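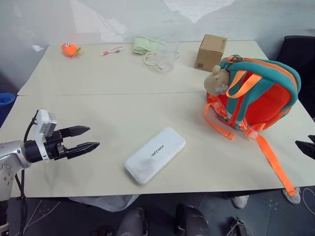
Power banks to be collected separately at Midlow and Kadidthorpe recycling sites

Household recycling centres in Midlow and Kadidthorpe will stop accepting power banks in the mixed small electricals cage from October. Residents will be asked to hand them to site staff, who will place them in lidded steel drums part-filled with vermiculite.

The change follows a review of loads leaving the two sites over the past year. Sorting staff at the Tristby transfer station removed 271 power banks from mixed electricals in that period, of which 128 were swollen, cracked or had exposed cells. Two small fires were recorded in the same bay. Both were put out on site and no one was hurt, but the bay was closed for a full shift each time while the floor was cleared and the load re-checked.

Most power banks contain lithium-ion or lithium polymer cells. If the casing is crushed, for instance by a loading grab or by heavier items tipped on top, the cells can short-circuit and heat up quickly. A fire may start some hours after the damage is done, often when the load is already in transit.

Under the new arrangement each drum will be limited to a single layer of units, with the fill material between them. Damaged units will go into a separate drum, kept outdoors under cover and away from other waste. Drums will be taken to Tristby by Arango, the contractor that already handles car batteries and fluorescent tubes for both sites. There will be no charge to residents.

People bringing in power banks are asked to put tape over any exposed contacts, remove cables and keep the units apart from loose metal. They do not need to be fully discharged. A unit that is hot, hissing or giving off a smell should not be put in a car; the advice is to leave it outside, clear of buildings, and call the fire service.

Loose AA and AAA batteries are not affected and can still be put in the tubes by the entrance. Phones, tablets and laptops with the battery fitted will stay in small electricals for now – a decision on these is due after the first 1,000 power banks have been processed.

Power banks should not be placed in kerbside bins of any colour. Opening hours at both sites are unchanged.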